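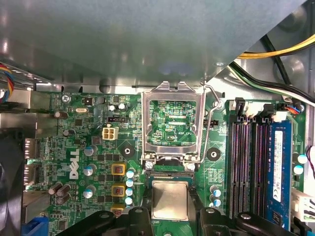

Projet Trurneck, point d'étape de septembre
Pour : Denise Sowerby
Copie : Dilek Eren, Diệp Tiêu

Bonjour Denise,

Voilà le point promis sur le budget matériel, avec un peu de retard (le devis de Bikness est arrivé hier à 17 h, j'ai préféré l'attendre). Je commence par l'argent, comme ça c'est fait !

Sur la ligne « préhension », il nous reste 400 euros. Une paire de doigts de rechange coûte 228 euros chez Bikness, donc j'en commande une maintenant et je garde le solde pour les embouts. J'aurais bien voulu deux paires, mais le compte n'y est pas, et Dilek me dit que les doigts actuels tiendront jusqu'à l'hiver si on arrête de les faire cogner contre les châssis. On fait attention, promis.

Côté démontage, on travaille toujours sur des unités centrales de bureau, des Dell pour le moment. L'étape du processeur est celle qui me prend le plus de temps : il faut que la plaque du socket soit relevée, que les deux doigts viennent serrer la puce par les côtés et que rien ne touche aux contacts. La place manque terriblement entre la tôle du boîtier, les condensateurs et les barrettes mémoire. C'est pour ça que je reviens à la charge avec les doigts fins de Tindgate, vous vous souvenez, ceux qu'on avait écartés au printemps parce qu'ils étaient trop chers. Diệp a redemandé un prix et j'attends la réponse.

Pour le lot de machines, Xaba nous en livre 22 de plus le mois prochain. Bonne nouvelle, sauf que je ne sais pas encore où les mettre ! L'étagère du fond est pleine de boîtiers déjà vidés et l'enlèvement n'est pas programmé. Si vous avez un contact au service logistique, je suis preneuse.

Ce que je vous demande de trancher :

Le report du solde « préhension » sur l'exercice suivant. Antigoni pense que c'est possible avec un simple courriel de votre part.

L'achat d'un deuxième plateau de fixation. On peut s'en passer, mais chaque changement de modèle de boîtier nous oblige à tout redémonter et c'est franchement pénible.

Les 3 jours de formation chez Bikness pour Dilek. Ils ne sont pas compris dans le devis, je les ai mis à part dans le tableau, dernier onglet.

Je n'ai pas touché à la ligne « informatique », elle suffit largement. Le tableau à jour est dans le dossier partagé, même nom que d'habitude. Il y a encore une case en rouge à la rubrique transport, c'est normal, il me manque la facture.

À bientôt, et merci pour votre patience,

Clodagh Mac Carthaigh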